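Wednesday, November. Demo rehearsal for the open day

Started at 9 with both hand-held grippers. The visitors from Cisulmont are due after lunch and want to try them for themselves, so we went over the two-person routine first. One person holds the cup, the other comes in from the front and takes something else without bumping the first tool.

Objects for now: the paper cups and the pink container. All go on the patterned sheet. Wovow log is at 326 recordings, and I'd like 100 of the next batch to be cups only.

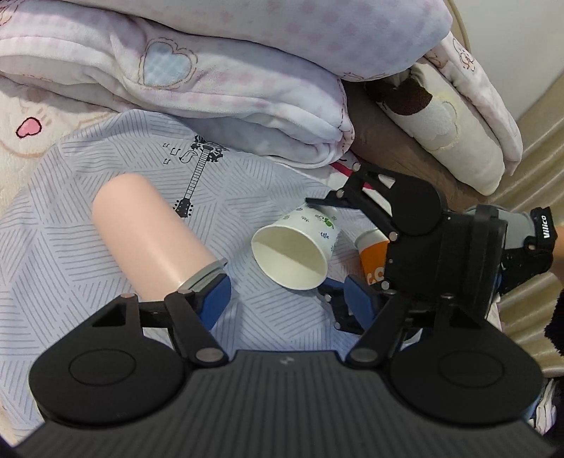 Both grippers over the sheet, the far one at the white paper cup, pink container to the left.

Notes from the run-through:

The tilted cup is the awkward one. People squeeze too hard the first time – tell them to close slowly and stop at contact.

Two grippers at once gets crowded. Keep the objects a hand's width apart for the afternoon groups.

Groups of 12 are too many around one sheet. Ask Brastisar if they can split theirs in two.

Still to do: charge the spare, clear the 294 old files off the Sin drive, print the sign-in sheet. Check the blue pads for wear before the second group.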